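Hands On With the Cemura
A pair of grippers you wear out before the robot does
August 2022

The first thing I did with the Cemura was fold a dish towel, badly. The second thing I did was fold it again, a little less badly, and by the time the light had gone from the kitchen window I had been folding the same towel for most of an evening and was having a wonderful time.

I should back up. The Cemura is a pair of hand-held grippers made by Wedis, a small company that works out of a former shoe warehouse in Mullcombe. You squeeze a handle and the fingers close. Let go and they open. Each gripper carries a cube printed with square black-and-white markers, and a camera you wear on your head watches the cubes to work out where your hands are and which way they're turned. Do a chore with the grippers in place of your own fingers, and what comes out the other end is a recording that a robot arm with matching grippers can be trained on. No robot needs to be in the room. You don't even have to own one.

People who build robots for a living have been using rigs along these lines in their labs for a while, mostly homemade, mostly held together with tape and goodwill. Wedis is selling one in a box, with a manual, to anyone who wants it: hobby clubs, community colleges, small workshops, people like me. The full set is $1,385. A single-hand version, with one gripper and the same head camera, is $840, and we'll get to why I'd skip it.

Setup is quick. The manual promises 15 minutes and I needed a bit longer, all of it my fault for putting one of the cubes on backward. They fit onto the base of each gripper with a twist, and if you get the orientation wrong the software, called Sung, draws your hand pointing at your own chest. It's a funny thing to see on a laptop screen and it's also a good sign, in that Sung shows you the problem right away and lets you fix it before you've wasted a session. Calibration after that means waving your arms slowly while looking at them. Do it with the door closed if you live with teenagers.

Then you pick up something, and you're a beginner again.

I can't tell you how strange and absorbing this is. Two flat fingers on each hand, no palm, no thumb! You reach for a mug the way you've reached for mugs all your life and the gripper skates right off the side. You slow down. You come at the handle from above, then from the side, and you start to turn your wrist before you arrive and not after. Socks are easy. Paper is miserable. A spoon lying flat on a table is a puzzle I still haven't solved to my own satisfaction (sliding it to the edge works, and feels like cheating).

After a few days the grippers stopped feeling like tools and started feeling like mittens, and that's when the recordings got good. Wedis says to throw away your first hour on any new job, and they're right. My early towel folds are full of pauses and second tries. The later ones are smooth, almost boring, and boring is what you want a machine to learn from.

The head camera takes more getting used to than the hands do. It sees what your face is pointed at, and most of us do a surprising amount with our faces pointed somewhere else. I'd fold a corner while glancing at the clock, and Sung would lose the left cube and flag the take with an orange stripe. You learn to keep your chin down and your hands in front of you. You also learn to move your elbows out so that one hand doesn't hide the other. None of this is hard, but it's a posture, and the back of your neck will let you know about it.

Being able to do all this in an ordinary room is the best argument for the kit. Lab recordings tend to come from tidy tables under even light. Homes have cables on the floor and bottles lying about, shiny things, see-through things, chairs in the way. I moved from the kitchen to the den to the laundry room and recorded in all of them, at whatever time of day I had free. Sung coped with nearly everything except low sun straight through a window, when the white parts of the markers blow out and the tracking starts to shiver.

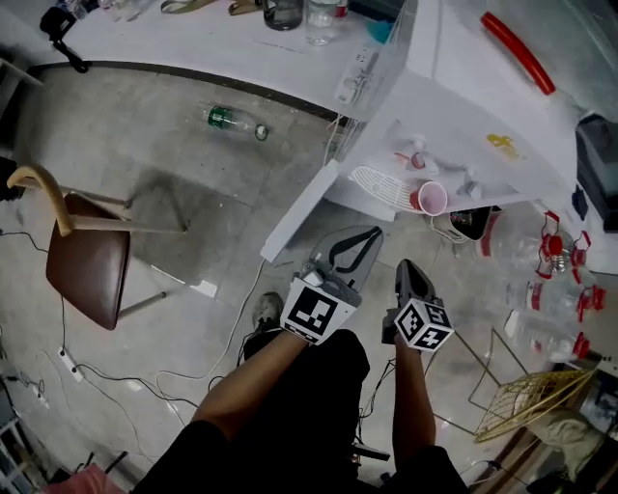
Weight is the sticking point for one early buyer in Mullcombe, a maker-club regular with smaller hands than mine. After a long afternoon of sorting hardware into bins her wrists ached, she told me, and she has gone back to doing short sessions with a cup of tea between them. She'd happily give up some of the grip strength for a lighter handle. She also said her takes from the first part of any session are the ones worth keeping, and she has stopped pretending otherwise.

I think she has a point. The handle is sized for a big hand, and the spring is stiff enough that you notice it by the end of a load of laundry. Wedis tells me a lighter spring will be offered in September and that it will drop into the existing handles with one screw. I'd have liked it in the box. Anyone who plans to share a set among several people should wait for it.

The other thing to know before buying is that the Cemura gives you recordings and nothing more. Sung will line up your takes, show you the path each hand took as a colored ribbon (gorgeous, I've wasted time just spinning them around), let you trim the ends, and export the lot in a format that the usual free training tools can read. Training itself is on you, and so is the arm. If you don't have access to either, you can share your takes with other owners through the Wedis library, and this turned out to be the part I enjoyed most.

I went in expecting a junk drawer. What I found was a lot of people doing household things slowly and with great care. Somebody has uploaded a whole series on buttering toast. There's a beautiful set on watering houseplants, and a rather tense one on eggs. Every upload comes with a short note on the room and the objects used, and other owners leave comments about technique, down to the angle of a wrist. I picked up my approach to mugs there. You can choose whether your room shows in the shared video or only the hand paths, and the choice is presented clearly, before anything leaves your laptop. Read that page anyway. A head camera sees your mail.

To find out whether any of this works on a real machine, I took more than 15 hours of my own takes to the workshop at Mullcombe, where Wedis keeps a two-armed test robot behind a rope. They loaded the towel set overnight. In the morning it picked up a towel, got one corner in each gripper, gave it the small downward shake that I apparently give every towel and had never noticed, and folded it. The second fold came out crooked. So do mine! On the next try it missed the towel altogether and folded some air with the same care. The staff were cheerful about this and said my set was on the thin side for a cloth job. I drove home grinning all the same.

That little shake is why I've been telling everyone I meet about this thing. I've written about plenty of kits where you follow the steps, the light blinks, and the box goes in the closet. With this one a habit of mine had gone from my wrists into a machine across town, and I hadn't typed a line of code to get it there.

A few smaller notes. The head strap is comfortable but hot. The camera cable is too short if you're tall and long enough to snag on a doorknob if you're not, so clip it to your belt at the back. Spare finger pads come in the box, and you'll want them; the surface goes slick after a lot of cloth. Wipe the marker cubes with a dry rag and keep them away from cooking oil. Sung runs fine on an older laptop, though it asks for a lot of disk space, and I ended up buying an external drive.

As for the single-hand version, it's well made and it will teach you the basics. But watch yourself for a morning and see how few jobs you do with one hand. Opening a jar, folding anything, wiping a plate: all of it wants two. If the full price is out of reach, I'd look for a club that will go in on a set together before I'd settle for half.

The review set goes back to Wedis next week. I still have the spoon to figure out, and my daughter wants to try shoelaces.

Cemura two-hand set, $1,385. Single-hand set, $840. Both include the head camera and Sung software. Made by Wedis, Mullcombe.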